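Placing a Soft Package on a Round Plate

Guidance for the Osivberg packing room
Prepared by Touran Akbari. Questions go to Fereshteh Kermani.

This page covers soft packs in plastic film that are set on a round plate for checking before they are shelved. Boxed goods are covered in the Revska instructions.

Before You Start

Clear the table of everything except the plate and the package. Wipe the plate and set it near the middle of the table, at least 3 inches from any edge. Check the item against line 23 of the stock list.

Placing the Package

1. Set the package down beside the plate.
2. Press out large pockets of air with a flat hand. Small creases in the film are acceptable.
3. Lift the package by its sides and lower it onto the middle of the plate. Do not slide it over the rim.
4. Let go and check that it rests flat. A slight turn to one side does not need to be corrected.
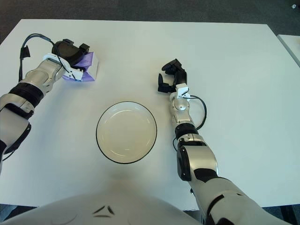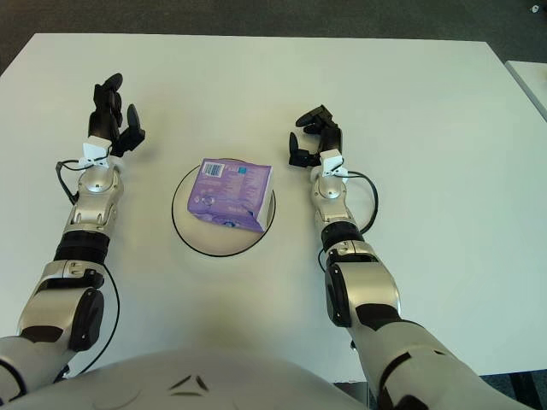
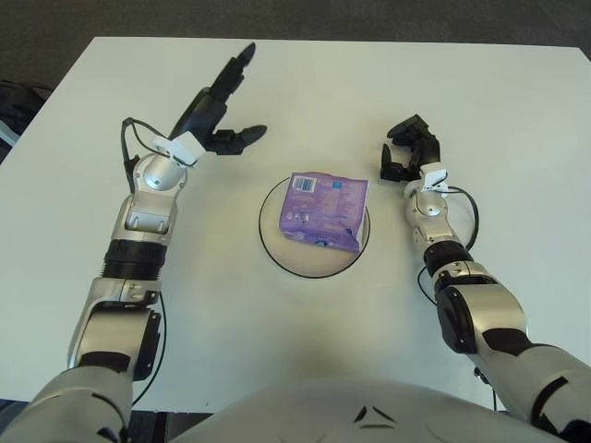
The package and the round, black-rimmed plate on the white table.

Checking and Recording

1. Find the barcode and scan it without lifting the package.
2. Look along the edges of the film for splits. Set aside any package with a split longer than 2 inches.
3. Enter the result on Form 578 and return the package to its shelf.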